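January, bench notes, morning

Dumlao sent over their write-up on the new floor sealer and I still don't buy it. They say one coat of Pledari on a ground slab stops dusting "for the life of the building." Whose building? The data sheet gives 90 days of testing. That's one winter if you time it badly.

What I did: marked 34 squares on the offcuts from the Plindska job, half one coat, half two. Left 6 bare. Tape pull on each, same roll, same thumb (mine, so not exactly science). Taped side goes on black card so the dust shows up.

One coat: better than bare, no argument. But the tape still comes away gray in the low spots, and the low spots are where the trolley wheels will sit. Two coats: clean nearly everywhere, at double the cost, and double the cost is the number that somehow never made it into the write-up.

The blotchy look bothers me more than the dust. Pruvska want "even, natural gray." Concrete does what it wants. Any sealer that darkens the surface is going to darken the patches too, and I can't see a second coat fixing that.
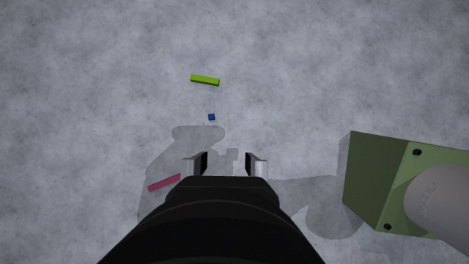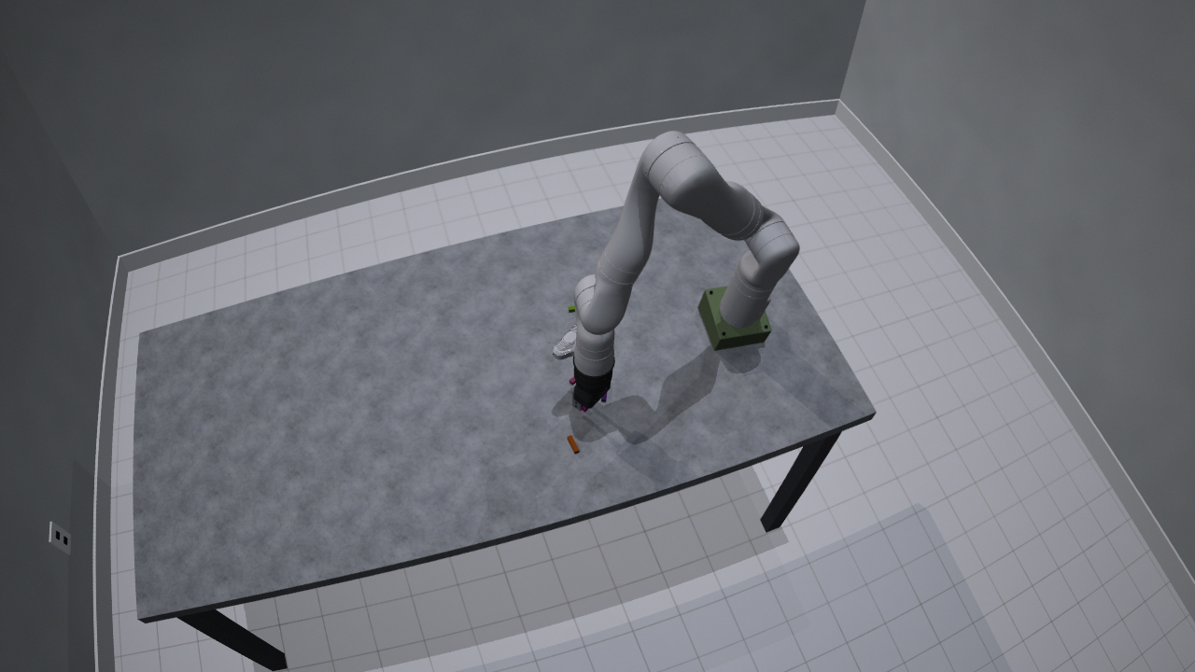
*Renders, mottled gray finish: floor in the first, tabletop in the second.*

Clouding in the real offcuts is a different matter. I wetted three of them and the pattern came up much stronger, then faded as they dried - except on one, where a ring stayed put. Could be the curing sheet. Could be the sealer going on over damp. The sheet says wait 11 hours between coats and I doubt that holds in a cold shop with the door open half the day.

Still to do:

- repeat the tape pulls with a fresh roll
- oil and coffee spots, leave overnight
- ask Dumlao what temperature their 90 days were run at
- scuff test with a loaded trolley wheel, low spots only

Not signing off on one coat for Plindska until the oil spots are in. If they want it cheaper they can have it bare and sweep.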